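The Last Wash of Summer

My grandmother kept a rooming house in Toniddale, at the end of the Nuttall road, and for 40 years she did the washing for everyone who slept under her roof. By the time I was old enough to be useful there were only eight lodgers left, quiet people mostly, who worked at the Taltel exchange and came home smelling of dust and warm wire.

I was sent to her every August. She would wake me before the birds and set me to sorting, and while we sorted she would tell me about the lodgers, all of it out of their pockets – ticket stubs, a pressed fern, and once a love letter that she ironed flat and put back without reading past the first line (or so she always swore to me, with her hand on the soap box).

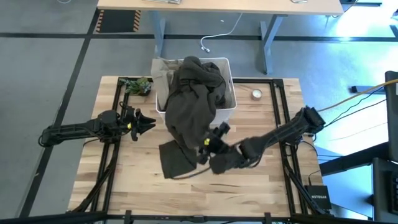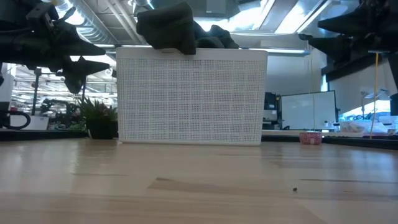
The year I turned 20 she let me take the evening load by myself. A sweater came down from the top room, a big gray thing with one elbow gone, and in the sleeve I found a train ticket to Wundari, one way, for the next morning. I stood there a good long while. Then I mended the elbow, badly, in the only yarn we had, and carried the sweater upstairs with the ticket tucked back where it had been.

The lodger was gone by breakfast. My grandmother poured my coffee, looked at my pricked fingers, and asked if I would like the top room, now that it was free.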